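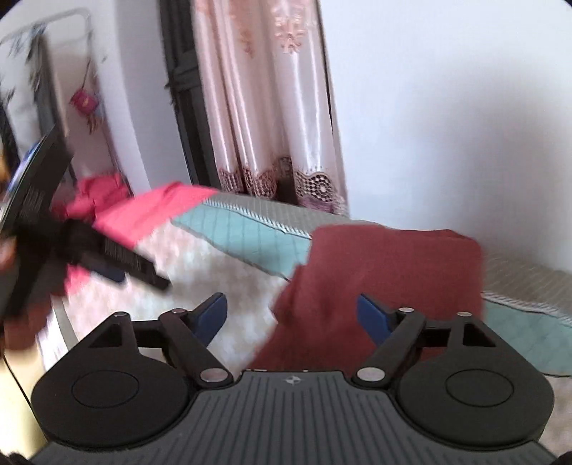
Hasier is our attempt to learn cloth folding from hand-held gripper recordings alone, with no robot in the loop until test time. The part I'm most excited about is the contact labeling. Thick fabric like the dark red cloth between the blue finger pads bunches up and hides its own edges, so we label the grasp from the pads and let the cloth do what it likes — and the policy trained this way holds on far better than our old edge-tracking one!

## What's in it

- 716 recordings, all made in bedrooms in Temilville and Wimton
- 34 held out for testing (split by home, so no bed shows up twice)
- per-step gripper pose, finger opening and contact label

## Result so far

| Labels | Full folds, 20 tries |
|---|---|
| edge tracking | 7 |
| pad contact | 16 |

Same network, same training time. Most of the misses are second folds where the pads pick up two layers.

## Known gaps

Fast wrist turns blur badly and the pose drifts for a moment — filter on `pose_ok` if that matters to you. Sheer fabrics are barely covered. The Bråten recordings come in June.

Questions and odd failures go to Ingegerd Løken. Send the odd failures, please, I love those.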